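June
From the Technical Desk

Ordering patterned wallpaper: why square footage comes up short

Two jobs in the Zedidholm district stopped this spring for the same cause. In both, the wallpaper was ordered by wall area, the paper had a long vertical repeat, and the last wall could not be finished from the rolls on site. The replacement rolls came from a later print run and had to go in a separate room. The arithmetic that would have prevented this takes a few minutes, and it is set out below for members who prepare orders for offices, hallways, and built enclosures of any size.

Wall area is a poor basis for an order. Wallpaper is hung in strips, and each strip has to run the full height of the wall in one piece. What matters is the number of full strips that can be cut from one roll. Anything left on the roll that is shorter than a strip can be used over a door or under a window, but it does not cover open wall. An area calculation treats those leftovers as if they could be joined together, and on a patterned paper they cannot be.

Strip length

Start with the height of the wall at its tallest point. Floors and ceilings are seldom level, so measure in at least three places and use the largest figure. Add four inches for trimming, two at the top and two at the bottom. For a wall of 100 inches this gives a rough strip of 104 inches.

If the paper has no pattern to match, 104 inches is the cutting length. If it has a straight match, round the rough strip up to the next whole multiple of the vertical repeat. The repeat is printed on the label, normally beside the match symbol. With a 25-inch repeat, the strip goes to 125 inches. With a 27-inch repeat it goes to 108. A longer repeat does not always mean more waste, and the only way to find out is to do the division for the wall in question.

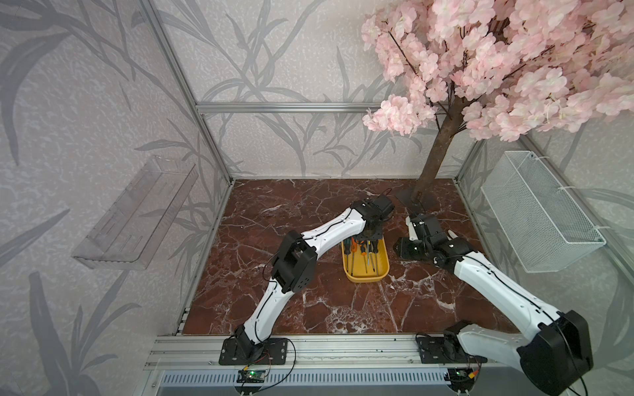

Large botanical prints need the most care at this stage, as the repeat is often long and the label is often read too quickly. The stems usually run across seams, and a mismatch of a quarter inch shows as a kink at eye level. Gray reed and leaf silhouettes on a speckled light ground, as on the walls here, present a mixed case: the dark shapes make a bad match visible, while the speckle helps hide the seam itself where the match is good. On prints of this type, lay two strips side by side on a table before pasting anything and check the match at the top, the middle, and the bottom. Paper that matches at the top and drifts by the bottom has stretched or was printed out of register, and it should be returned before it is cut further.

Strips per roll

Divide the usable roll length by the strip length and drop the remainder. The common double roll is 33 feet long, or 396 inches. At 125 inches it yields three strips with 21 inches left over. At 108 inches it also yields three, with 72 inches left over. In terms of the order, the two papers cost the same number of rolls, although one has a far more useful offcut.

Now take a 34-inch repeat on the same wall. Rounding 104 inches up to a multiple of 34 gives 136 inches. The roll yields two strips and leaves 124 inches, one foot short of a third. This is the case that caught both Zedidholm jobs. A difference of nine inches in the printed repeat raises the order by half.

On taller walls the effect is smaller. A stairwell wall of 139 inches needs a rough strip of 143 inches, and the roll yields two strips with or without a 25-inch repeat. The pattern costs nothing extra there.

Strips per wall

Measure the total run of wall and divide by the width of the paper, this time rounding up. Do not deduct doors and windows unless they are wider than two strips, and even then deduct only the strips that disappear completely. The short pieces above and below an opening still have to carry the pattern through, and they frequently have to be cut from a particular point in the repeat that the offcuts do not contain.

Inside corners should be counted as an extra strip if the layout does not fall well. A strip is never wrapped fully around an inside corner. It is split, with about half an inch carried around and the remainder hung to a new plumb line. The overlap loses a small amount of width at each corner, and in a narrow alcove or enclosure with several corners, the loss can add up to a full strip.

Worked figures

The larger of the two jobs was a corridor with 731 square feet of wall, a height of 100 inches, and a paper 20.5 inches wide with the 34-inch repeat. One double roll contains a little over 56 square feet, so the area method gave 13 rolls. By strips, the corridor needs 52. At two strips per roll the correct order was 26 rolls, exactly twice what was bought. With a 25-inch or 27-inch repeat, it would have been 18.

The usual allowance of 15 percent on top of the area figure would have brought the order to 15 rolls, and the job would still have stopped. A percentage allowance covers damage and miscuts. It does not cover a change in the number of strips per roll, which moves in whole steps.

Half-drop patterns

A half-drop match means that each strip is shifted by half the repeat from the one beside it. The shift applies to alternate strips, so the first, third, and fifth begin at one point in the pattern, and the second, fourth, and sixth at another. If all strips are cut in sequence from one roll, half a repeat is lost between cuts whenever the rounding does not happen to absorb it.

The standard practice is to cut from two rolls at once. Mark the first roll A and the second B. Cut every odd strip from A and every even strip from B, starting B half a repeat further down. The offset is then lost once at the head of the B roll and not at each cut. Number every strip on the back in pencil, with an arrow pointing to the ceiling. Ink will come through some papers.

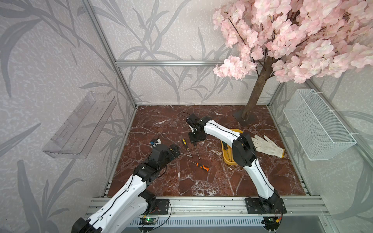 One member in Brernadby wrote in to disagree with the two-roll method, on the grounds that it doubles the exposure to shading between rolls. With adjacent strips always coming from different rolls, any slight difference in ink density appears as a regular stripe along the whole wall, where sequential cutting would confine it to one seam every second or third strip. The same letter recommends paying for the extra roll and cutting in sequence on any plain or lightly figured ground.

The point is a fair one for papers with large open areas of background. For dense prints we still advise two rolls, with the check described in the next section. Where there is doubt, hang the first three strips, let them dry overnight, and look at them in daylight before going on. Most suppliers will accept a shading claim on up to three strips and will refuse one on a finished wall.

Run numbers

Every roll carries a run number, sometimes called a lot or batch number. All rolls for one room must carry the same one. The second Zedidholm job received its paper from Rezaei in two deliveries. The first cartons were run 2689 and the later ones were not, although the pattern code and the shipping label were identical. Read the number on each roll, not on the carton, and write it on the job sheet before the plastic is removed.

If a mixed delivery cannot be exchanged, change runs at a corner or at a full-height door frame. Light falls differently on the two walls that meet at a corner, and a modest color difference is hard to pick out there. Never change runs in the middle of a wall.

Unusual surfaces

Several members have asked about papering panels inside metal-framed enclosures, such as display booths and test rooms. The calculation is the same, but measure each panel separately, and decide in advance if the pattern is to run behind the posts and rails or to restart at each one. Running it behind gives a better result and uses more paper. Panels that will be taken down for access should have the paper wrapped at least one inch onto the back face, and that inch has to be added at both edges when the width is measured.

Smooth boards with a factory coating need a bonding primer. Sand lightly, wipe, prime, and wait for the full drying time on the can. Paste-the-wall papers are easier to handle on small panels than prepasted ones, as they can be positioned dry and do not expand while the other panels are being prepared.

Order sheet

The revised order sheet has separate boxes for wall height, repeat, match type, strip length, strips per roll, and strips per wall. The old box for square feet has been removed. Copies are at the Gindow counter, and members using the old sheet should discard it. Orders received on the old form after the end of June will be returned for the missing figures.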